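家用机械臂(自制)

家用机械臂(自制)指个人或小型共享工坊自行组装、调试,用来在居住环境中搬动日常物品的机械臂系统。与工业机械臂相比,它的负载小、速度慢,面对的却是形状各异的杯罐、碗碟、抽屉和柜门,因此在爱好者当中一直很受欢迎。本条目以共享工坊Skanum的Bromix项目为主线,介绍这类装置的结构、调试方法和常见故障。

概述

Bromix是一套开放图纸的双指机械臂方案,最初的版本只能在桌面上推动木块。第二版加入了腕部旋转关节和可更换的指片,从此可以抓取圆柱形物体,参与者的热情也跟着高涨起来——对多数自制者来说,第一次看到自己装的手臂稳稳握住一只易拉罐,比任何跑分都令人兴奋!

方案的图纸、接线表和控制程序由Skanum整理,另有两个派生版本:Dantas侧重缩短前臂,适合狭窄的厨房;Ilitia保留原有臂长,改动集中在控制软件上。三者的指片接口相同,可以互换。

结构

手臂由底部立柱、上臂、肘关节、前臂、腕部和夹爪组成。外壳不承重,主要用来遮挡线缆和防止夹手,因此可以用家用打印机分块制作,打磨后再合拢。肘部是整条手臂里最费工夫的地方,轴承座稍有偏斜,前臂末端就会放大成明显的晃动。有经验的制作者通常先把肘部单独装好,空转一晚,再接前臂。

夹爪采用两根楔形手指。楔形的好处在于指尖薄、根部厚,既能伸进物体之间的缝隙,又不容易在用力时弯折。指片内侧可以贴一层软垫,软垫的厚度要写进控制参数,否则闭合位置会偏。

控制板与电源放在底座内。Bromix的接线表建议把电机供电和信号线分开走,两者并行的长度越短越好。早期不少“手臂自己抖”的报告,最后都查到了这一处。

典型任务:台面与抽屉

抽屉收纳是Bromix参与者最常做的练习。它要求手臂先在较高的平面上抓住物体,再越过台面前沿,把物体送到较低的空间里,几乎所有关节都会用到。所需的家什很普通:一只带抽屉的小柜子,几样厨房里随手能拿到的东西。

练习时抽屉要完全拉开,留出手指和前臂下探的余地。台面上除目标物之外还会放一件别的器皿,例如一只碗,程序必须认出哪一件该抓,并且绕开另一件。易拉罐是公认的好教具:直径统一,轮廓简单,金属罐顶的反光又足以让视觉程序出错,难度恰到好处。
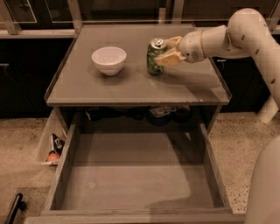

Dantas分支的讨论页上有人留言,说抽屉练习被高估了,真正该先练的是空手开关抽屉,把拉手的受力曲线摸清楚再谈抓取,不然手臂永远依赖别人替它把抽屉拉好。这一意见后来被写进了Dantas的入门说明,Skanum的文档则仍然把抓取排在前面,理由是初学者更早看到成果,更愿意继续做下去。两种顺序目前并存。

抓取姿态

对竖放的罐子,常用的办法是从侧面接近,两指分别落在罐身两侧,高度取罐身中段或略偏上。位置太高,手指容易碰到罐沿;位置太低,指尖又会擦到台面。侧面接近还有一个方便之处:手臂不必从正上方压下来,头部摄像头看到的目标不容易被完全挡住。

放入抽屉时有竖放和横放两种做法。竖放要求抽屉净高足够,松手后罐子也可能倾倒。横放需要腕部转过接近直角,对浅抽屉更合适,但罐子会滚动,因此手指应等罐身贴住抽屉底面之后再张开。Ilitia的软件为此加入了“触底停顿”,在检测到向下的阻力后保持片刻,再缓慢松开夹爪。这个小功能推出后大受欢迎,很快被另外两个版本吸收。

抽屉底面的深度估计常常出问题。桌面与抽屉底颜色接近时,程序会把两者当成同一平面,手臂于是停在半空。手臂自身投下的阴影也会干扰判断。简单的补救是预先量好抽屉底的高度,作为固定值写进配置文件,等整套动作跑通以后,再换回视觉估计。

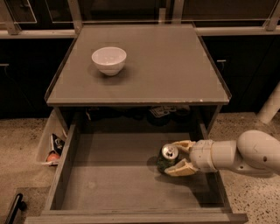
Skanum文档组

调试与记录

Skanum建议每改动一处就重新跑一遍完整动作,不要攒着一起改。项目第二版的公开记录共有1,010次抓放尝试,其中前200次全部用于校准腕部角度,没有计入成功率。看上去很枯燥,可正是这批记录让后来的人省下了大量时间。记录表只要求填写四栏:目标物、起始姿态、结果、备注。备注栏写得越随意越有用,“灯刚换过”“指片有点松”之类的话,往往就是下一次排查的线索。

速度方面,初次运行应把关节速度限制在最大值的5%,手边备好急停开关。动作稳定后再逐级放开。共享工坊里还应在手臂可及范围外贴上地面标线,运行时不得越过。

常见故障

夹不紧:多为软垫磨损或闭合位置未更新,空罐比满罐更容易暴露这一问题,因为罐壁受力后会凹陷,手指随之失去接触。

前臂下垂:断电后缓慢下垂属正常现象,通电时仍下垂,应检查肘部减速器的固定螺丝。

碰撞抽屉侧板:路径规划里缺少抽屉模型,或者抽屉没有拉到底。可以在程序开始前加一步,检查抽屉前板的位置。

腕部异响:通常来自线缆摩擦,拆开腕部外环重新理线即可。理线时应让腕部转到两个极限位置各试一次。

造价与取材

整套材料的花费取决于电机。Bromix的物料表按几乎2,000元编制,不含打印机和工具,其中电机占去大半。指片最便宜,也最值得多做几副,不同软垫、不同角度换着试,是这个项目里乐趣最大的部分。外壳颜色没有规定,浅色壳体上容易看出油污和裂纹,方便检查,所以用的人较多。

派生版本

Dantas:前臂缩短,底座加宽,可放在橱柜前的窄道里使用,代价是够不到较深的抽屉后部。

Ilitia:机械部分与Bromix第二版一致,控制程序重写,支持动作录制与回放。录制时由人手牵引手臂走一遍,软件自动平滑轨迹。回放之前仍须重新确认物体位置。

参见

双指夹爪;手眼标定;逆运动学;共享工坊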